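Progress report to the Pillent Fund, spring term

Thank you again for your patience with us over a winter that ran longer than any of us wanted! The mentoring program for first-year teachers at Serrano Middle School now has 10 pairs meeting every other week, and of the 60 classroom visits we promised you by April, 59 are done (the last was lost to a snow day and has been rebooked).

New teachers tell us the visits help most when the mentor stays for lunch afterward, so we've moved 25 of next term's visits to late morning.

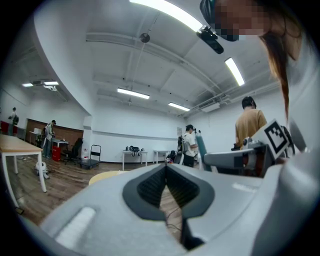 Substitute cover is still our sore spot, I'm afraid, and we'd love to talk with you about shifting a little of the travel money over to it before the Vurby campus joins us in the fall.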